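# Flarari cell kit, release 3: review after a spring of use

I have used the Flarari kit since May, and before that I used release 2 for one winter, so this review is partly a comparison. Flarari is made by Risovum. It is a simulated robot cell that you install on an ordinary computer: one arm, one gripper, a room with a table and some household objects, and the cameras that you place yourself. We use it at Wogan, our training workshop in Stundutby, to prepare the set-up of a cell before anyone touches the real arm.

I paid the full licence, 784 for one seat, and I have no connection with the maker.

## Installing

The installation took me one evening. The download is large and the installer does not show how much is left, so I went to make dinner and came back. After this the first start is slow, because all the materials must be prepared, but later starts are quick enough.

The manual is a weak point. It is correct, as far as I can judge, but the chapters are in the order in which the program was built and not in the order in which a person needs them. The units are explained in the last chapter. I had by then already given the arm a base height in the wrong unit, and it stood under the floor. If you buy the kit, please read the last chapter first.

## Setting up the gripper and the marker

The gripper model is detailed where it needs to be. The central module carries a square black-and-white marker, and the whole calibration is built on this marker. You tell the program which camera should look for it, you move the arm to a number of positions, and the program calculates where the camera is in relation to the hand.

In release 2 I had to type the marker size by hand, and if it was wrong the program said nothing and gave a wrong answer with great confidence. In release 3 the size comes with the gripper file. You can still change it, and then there is a yellow warning until you change it back. I like this warning very much.

My own procedure, which may save somebody an afternoon:

1. Load the gripper file before you add any camera.
2. Lock the arm base. The small padlock is in the object list and not in the 3D view.
3. Move the wrist camera until the complete marker is visible, with its white border.
4. Save the camera position under a new name. The default name is overwritten at every start.
5. Run the calibration two times and compare the results. 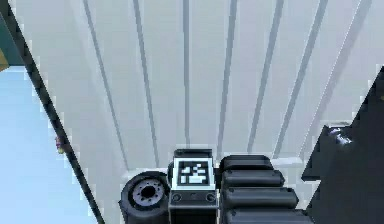

Step 5 is the one which students want to skip. When the two results differ by more than a little, the reason is nearly always that the base was not locked, or that the marker was seen too flat in several of the positions. I ask for positions from both sides and with the wrist turned, even if the program is satisfied with fewer.

My colleague Torbjørn Eide does it differently. He collects 500 positions with a script during the lunch break and lets the program throw away the bad ones. His result is a bit better than mine, I must admit, but the script needs to be adapted for each new scene and it has once driven the arm into the furniture. In a simulation this costs nothing except the time to reset. I would still like the students to learn the slow way first.

## Looking after it

One would think that a simulated cell needs no maintenance. It does need some. The joint offsets are saved in the same file as the scene, so if somebody moves the table and saves, the offsets from that session are saved too. After some weeks we had a gripper which closed slightly to one side, and we searched for the fault in the finger model for a long time. The fault was in the scene file.

Now we keep a clean copy that is read-only, and each student works in a copy of that copy. Risovum's support answered my question about this within a day and in a friendly way. They wrote that the offsets will have their own file in a later release. I hope so.

Replacing a finger model is easy. You remove the old one in the object list, drag in the new one and confirm the contact points. The contact points appear as small spheres, and on a dark finger they are hard to see. A setting for their colour would help.

## The room and the cameras

The room is more pleasant than in other kits that I have tried, where everything stands on a grey floor without end. This has a practical use also. A wall with one colour and a checked cloth are very different things for a vision system, and the students notice quickly that their object detection behaves differently near the cloth.

Fixed cameras are placed with three handles. Fine adjustment is good, rough adjustment is tiresome, as the camera turns around its own corner and not around its centre. I usually place it badly first and then type the angles.

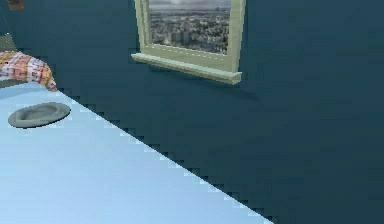
*Fixed camera: the grey oval dish on the table, the checked cloth behind it, the window on the wall, and no arm in view.*

I recommend to save such a background picture for every fixed camera before you start any task. It is useful later, when you want to check if an object has been moved, and it shows at once if the camera itself has been moved.

The picture quality is where I take away points. At the standard setting the edges are like stairs, most of all where a light table meets a dark wall. For checking a reach this does not matter. For anything that measures an edge it matters a lot, and you must use the fine setting, where our computer needs roughly double the time. The standard setting is also the one which is active after every update — check it each time.

## For whom

If you must teach people how a cell is set up, or if you want to try camera positions before you drill holes in a real frame, I can recommend the kit. The calibration alone is worth the change from release 2. If you only need pictures for a presentation, it is too expensive and the pictures are not the strong side.

What I miss most is an undo for camera movements. There is an undo for objects and for the arm, and I press it after every camera mistake out of habit, and then the arm jumps back one step and I have two things to repair.

**Set-up:** good
**Calibration:** very good
**Manual:** weak
**Support:** good
**Picture quality at standard setting:** acceptable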